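Filed under: Home > Wardrobe > Sorting days
Last updated: Thursday, December 22, 2022
2 min read

The big winter clothes sort

I do this every year before January and every year I swear I own less than I do! Liesbeth Verhoeven came over with cake and a roll of labels, and we got through the bedroom, the landing and most of the Zulby boxes (the deep ones, which hold up to 600 litres between them if you really squash things in).

Rules were simple. Worn this year, it stays. Not worn, it goes in the Wetlow bag for Erine to look through first, and she's welcome to the lot.

My weakness is anything navy with a bit of gold on it, and paisley finishes me off completely. Soft, thick cloth, a drawstring, little teardrops across the top – how am I meant to give that away? It's staying, and I'll fold it properly tomorrow.
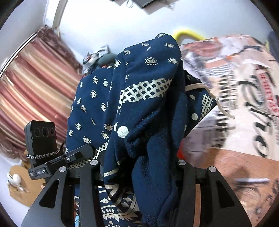
Coats next, once the landing's clear again.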